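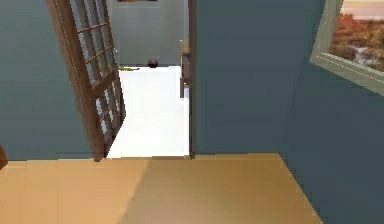
Pois, mas isto serve para treinar alguma coisa ou é só para mostrar às visitas? Foi o primeiro comentário que recebi quando pus a versão inicial do Esov na página, e achei a pergunta tão justa que passei uma tarde inteira a reescrever o README por causa dela. Serve para as duas coisas, mas com limites, e os limites estão todos mais abaixo (se só vieres por eles, salta para "O que não fazer com isto").

Esov: episódios de navegação em interiores simulados, recolhidos em parte num dia aberto
Versão publicada a 29 nov 2019

O que é

O Esov é um conjunto de episódios em que um robô móvel simulado recebe uma instrução curta em português e tem de chegar a um sítio ou a um objeto dentro de uma casa. Tudo acontece em simulação, no Gundidgate, que é o simulador que usamos na Stetley desde que me lembro. São sete casas e 1543 episódios. Cada episódio tem as imagens do ponto de vista do robô, a posição, as ações e uma ou mais instruções escritas, 3748 ao todo.

Do total, 714 episódios foram conduzidos por visitantes no nosso dia aberto, no pavilhão Furtună. Os restantes foram gravados por nós, no laboratório, com calma e com café. Nota-se muito a diferença! Já lá vou.

Como nasceu a ideia

Todos os anos fazíamos a mesma demonstração: um ecrã grande, um de nós ao comando, as pessoas de braços cruzados atrás da fita. Em junho, quando começámos a preparar a visita seguinte, alguém na reunião disse que era uma pena ter tanta gente a olhar e ninguém a mexer. Eu concordei depressa demais e fiquei com o trabalho.

O plano era simples. Um posto com ecrã e comando de jogos, um cartão com uma instrução ("vai até à bola na outra sala", "pára à entrada da porta de vidro", esse género de coisa) e o visitante conduzia o robô até achar que tinha cumprido. No fim escrevia, com as suas palavras, a instrução que teria dado a outra pessoa para fazer o mesmo percurso. Essa segunda parte foi acrescentada quase à última hora e acabou por ser a de que mais gosto no conjunto inteiro, porque as pessoas escrevem de maneiras que a nós nunca nos passariam pela cabeça. Há quem dê voltas enormes ("passas a madeira e onde o chão fica branco já estás quase") e há quem escreva uma palavra e se vá embora.

O dia aberto, contado por quem lá esteve

Abrimos as portas do Furtună de manhã e eu ainda andava de joelhos a colar cabos ao chão. O primeiro grupo era de miúdos do básico, que perceberam o comando em dois segundos e trataram logo de ver se era possível atirar o robô contra as paredes. É possível. O Gundidgate regista a colisão e o robô fica parado até se recuar, e durante boa parte da manhã foi essa a atração principal. Deixei ficar esses episódios, marcados com o campo colisao, porque quem estuda recuperação de erros vai achar-lhes graça.

Depois vieram os adultos, muito mais cautelosos. Vários paravam antes de cada porta e ficavam a rodar a câmara para um lado e para o outro, como quem espreita para casa alheia. As portas, aliás, foram o grande tema do dia. Uma porta aberta vista de lado ocupa bastante do campo de visão e tapa o que está encostado atrás dela, e muita gente perguntava se o robô cabia. Cabe. A geometria de colisão das portas está no mesmo referencial da casa e não há folgas escondidas.

A meio da tarde o posto encravou e tive de reiniciar o simulador à frente de uma fila que já dobrava a esquina. Perdi alguns percursos que estavam em memória. Desde então gravo em disco a cada passo, mesmo que fique mais lento, e recomendo o mesmo a quem quiser repetir a experiência.

A pergunta que mais ouvi foi se o robô "via" o mesmo que nós no ecrã. Vê: as imagens guardadas são exatamente as que o visitante tinha à frente. Não há mapa, nem seta, nem vista de cima. Na demonstração isso irritou algumas pessoas (queriam um mapa, e eu percebo), mas para os dados era essencial.

O que está em cada pasta

casas: a descrição de cada casa no formato do Gundidgate, com materiais, portas e objetos. Sem isto não se consegue voltar a gerar as imagens.
episodios: uma pasta por episódio, com as imagens em sequência e um ficheiro de texto com posições e ações.
instrucoes: as frases, uma por linha, com a referência ao episódio e a indicação de origem (cartao, visitante ou equipa).
listas: as divisões para treino, validação e teste. Há uma casa que só aparece no teste, de propósito.

O campo origem existe também nos episódios e tem dois valores, furtuna (sem o acento, que me partiu um script) e lab. Se quiseres só os percursos da visita, filtra por aí.

Aspeto das casas

São interiores de habitação, mobilados de forma modesta, com uma iluminação bastante suave. Escolhi de propósito mudanças de pavimento entre divisões, do género madeira de um lado e chão branco do outro, porque aparecem muito nas instruções que as pessoas escrevem e dão uma referência clara. Também há quadros nas paredes e objetos pequenos pousados no chão, que servem de alvo ou de distração conforme o cartão.

As bolas merecem um aviso. Vistas de longe ficam pequenas e escuras, e houve visitantes que passaram por elas sem as reconhecer. Esses episódios estão lá como falhados e não os corrigi. Se o teu modelo também não as encontrar, está em boa companhia.

Como decidimos se um episódio correu bem

O simulador verifica se o robô parou perto do alvo e com o alvo à vista. As duas condições têm de ser verdadeiras. O visitante carregava num botão para dizer "cheguei" e guardámos também esse momento, mesmo quando estava enganado. Há por isso dois campos, sucesso (o do simulador) e declarado (o da pessoa), e eles discordam mais vezes do que eu esperava. Numa primeira versão juntei os dois num só e estraguei a parte interessante, por isso peço desculpa a quem a descarregou. Deitem fora essa cópia, por favor.

Limpeza das frases

Mexi pouco. Tirei os nomes próprios (algumas crianças assinavam a instrução, o que é um encanto, mas não pode ficar) e apaguei as frases que não tinham nada a ver com o percurso. Os erros de ortografia ficaram todos. A mistura de tratamento também: há frases por tu, por você e no infinitivo, às vezes dentro da mesma linha. Quem quiser texto normalizado terá de o fazer por sua conta, e se fizer bem feito mande-me, que eu incluo.

Não gravámos som nem imagem dos visitantes e não lhes pedimos idade nem contacto. Havia um aviso no posto a explicar o que ficava guardado, e quem preferia experimentar sem gravar tinha um modo próprio para isso. Esses percursos nunca chegaram ao disco.

O que não fazer com isto

Não uses o Esov para afirmar que um robô verdadeiro anda bem numa casa verdadeira. As rodas simuladas não escorregam, as portas não se mexem quando lhes tocamos de raspão e a luz porta-se sempre bem. Não o uses para comparar pessoas, porque não há maneira de saber quem fez o quê, e o mesmo visitante pode ter voltado para a fila (vi alguns a fazê-lo, todos contentes!). Tem também cuidado ao juntar os percursos do laboratório com os da visita sem olhar para a origem: os nossos são mais direitos e mais curtos, e um modelo aprende isso num instante.

Problemas conhecidos

Em alguns episódios a primeira imagem aparece repetida. É o arranque do Gundidgate e pode ser ignorada.
Há instruções que falam de "esquerda" quando a pessoa queria dizer direita. Deixei ficar.
Os percursos gravados logo depois do reinício do simulador começam com o robô virado para uma parede. Está certo assim, a posição inicial é que foi infeliz.
As descrições dos quadros, no ficheiro das casas, estão em inglês. Ainda não as traduzi.

Para repetir a demonstração

O código do posto está na pasta demo e corre num portátil normal com placa gráfica dedicada. Leva um comando de reserva. Os cartões estão prontos a imprimir, mas aconselho letra maior do que a minha, que ao fim da tarde já andava eu a lê-los em voz alta. Se montares isto na tua escola ou no teu laboratório e os visitantes deixarem frases boas, escreve-me para a página do projeto. Gostava de juntar mais casas na próxima versão, e a Stetley já me disse que sim ao espaço em disco.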